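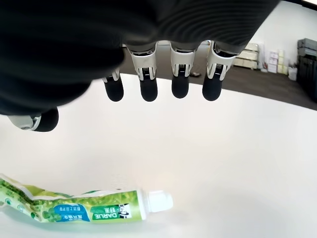 Lerholm compressor dehumidifier
Sold by Norside, $490, tank and drain hose included

We stocked dehumidifiers reluctantly. Most of the people who come in asking for one have a window that could be opened, a bathroom fan that vents into the roof space, or a gutter that has been dumping water against the same wall for years. A machine will hide any of those for a while and charge you for the power. So before the sales part, go outside next time it rains and look at your downpipes. If you find the problem, keep your money.

If the gutters are fine and your wardrobe still smells like an old tent, read on.

What it does

The Lerholm pulls room air over a cold coil, the moisture drips into a tank, and the air goes back out slightly warmer and drier. There is no filter worth boasting about. There is a mesh screen that stops fluff getting to the coil, and you rinse it under the tap. The box calls this a "purifying pre-stage". It is a mesh screen.

The box also gives a daily extraction figure, which we have left off this page on purpose. Makers measure it in a hot, soaking wet test room, and unless you live in one you will never see it. In a cool back bedroom in winter you'll get a fraction of that, and the same goes for every compressor unit in the shop, whatever the sticker claims.
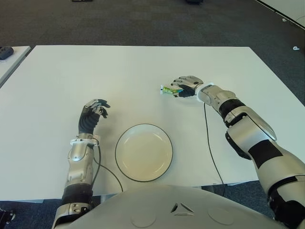

Room size claims are no better. They assume low ceilings, closed doors and nobody drying jeans on a rack. Our own advice is to treat it as a machine for one room with the door shut. Chiamaka Adeyemi in our service department ran hers in an open-plan lounge through one winter and says she was mostly drying the hallway.

Controls

Three buttons and a dial would have been enough. You get a touch panel that beeps at everything, and a phone app. We tried the app, found it could turn the machine on and off, and deleted it. The humidistat is decent but reads low when the unit is pushed up against a wall, so pull it out a bit and buy a cheap separate hygrometer if you care about the number. The timer runs up to 6 hours. There are 2 fan speeds, and the lower one is the only one you'd sleep next to.

"Laundry mode" is the high fan speed with a light on. It does dry clothes faster than leaving them in a still room. So does a pedestal fan, though the pedestal fan leaves the water in the air.

The tank

It slides out the front and has a handle, which sounds like a small thing until you've carried a full one across a floor without one. The float switch works. The lid doesn't fit tightly and will slop if you rush. For a laundry or anywhere with a floor waste, use the drain hose and forget about the tank, but make sure the hose runs downhill the whole way. Most of the "faulty" units that come back to us have a loop in the hose.
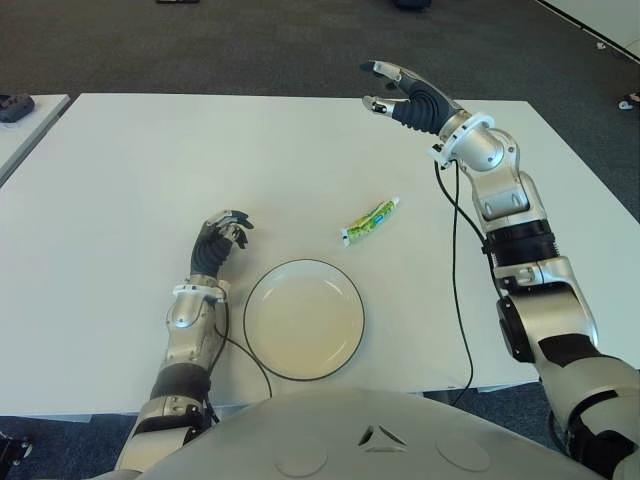

Is it cheaper to run than leaving a heater on all night?
Usually, if damp is the real complaint, although a cold room will still be a cold room afterwards. Check the wattage on the rating plate against your own tariff before you believe any savings chart, ours included.

Compared with the other two

The Fosow is lighter, cheaper and noisier. It suits a caravan or a small study and it has a wheel arrangement we don't trust on carpet. The Odukoya is a desiccant type, so it copes much better in an unheated garage, but it uses more power and puts out noticeable heat. If your trouble spot sits near freezing in July, buy the Odukoya and ignore this page. Tanko Yusuf on the floor will argue for the Fosow. He owns one and is loyal to it.

Warranty and returns

The maker's warranty is 2 years. The extended cover we're supposed to mention at the register is poor value in our view, and your rights under consumer law exist without it. Leave the unit standing upright for a few hours after you get it home - longer if it travelled on its side - before switching it on.

Spare tanks and mesh screens are kept at the counter. Replacement lids have been on back order since October and we have stopped guessing when they'll turn up.
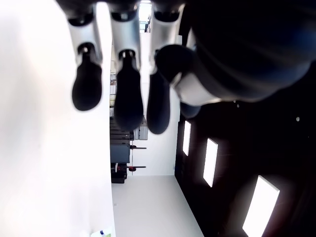
Fingertips, close up. Photo: Binta Usman

Page checked by Funmilayo Nnaji, April 2018. Pick-up from the Norside counter or delivery to the door; we don't carry them upstairs.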